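Folding Week at Mumside: the gallery

22 Sep 2018

Hello again from the laundry end of the house! I promised a gallery after I wrote about our tiny utility room back in the summer, and it has taken me this long to sort out which bits were worth showing. We live in Skondport, up two flights, and every piece of washing in this family gets folded on one old wooden table. No countertop, no fancy folding station, just the table and whoever loses the argument about whose turn it is.

I've been writing Mumside for a while now and the laundry posts get more mail than anything else I do (more than the birthday cakes, which hurts a little). The last one brought in 95 comments, and most of you wanted to know about T-shirts. Fair enough! They're the thing I fold most and the thing I used to fold worst.

My old way was to hold the shirt up under my chin, flap the sleeves back and hope. It works fine if you have long arms and a long chin. I have neither, so I ended up with a pile that leaned like a bad sandwich and slid off the shelf by breakfast. Now I start flat, every time, and I don't care how silly it looks to spread out one small undershirt on a great big table.

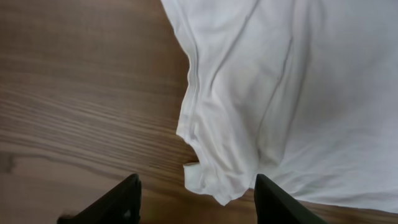 The smoothing is where I slow down. I go from the collar toward the hem with the flat of my hand, then out to the sides, and I tug the side seams a bit if the shirt has twisted in the wash. Cheap ones always twist. I had a pack of 10 from the market and by October of last year there wasn't a straight seam left in any of them, but they're soft as anything and I'm still wearing them to paint in.

Then it's one side in to the middle, sleeve back on itself, other side the same, and fold up from the bottom in thirds. If it stands up by itself, it's done. If it flops over I let it flop. I have a life (sort of).

A few of you asked about the table. It came from a secondhand place called Villon, down by the ferry landing, and it cost me less than the taxi home. I wipe it with a barely damp cloth before I put anything white on it, and I let it dry properly while I have my coffee. I used to keep a plastic cover on it but everything slid around, and the bare wood has just enough grip to hold a shirt still while I fuss with the sleeves.

Whites get a batch to themselves, and I fold them first while I still have some patience. Socks are last. I don't fold socks at all, I roll them, and my sister thinks that's a crime against elastic. Write in and take sides if you like!

For the baskets I've gone back to the Testa ones with the rope handles. I tried the collapsible kind and it collapsed, mostly on the stairs. The Testa baskets are heavier to carry but they go up two flights with a full load and don't pinch my fingers.

Somebody also asked how long the whole thing takes. For a full load, one cup of coffee and most of a radio show. Longer if there are fitted sheets, and I'm not ready to talk about fitted sheets yet. They're getting their own page once I've found a way that doesn't end with me wearing one.

Next up is the linen shelf, which I emptied onto the bed yesterday and now have to deal with before anyone can sleep. If you have a good trick for keeping pillowcases with their sheets, leave it in the comments and I'll try it this week.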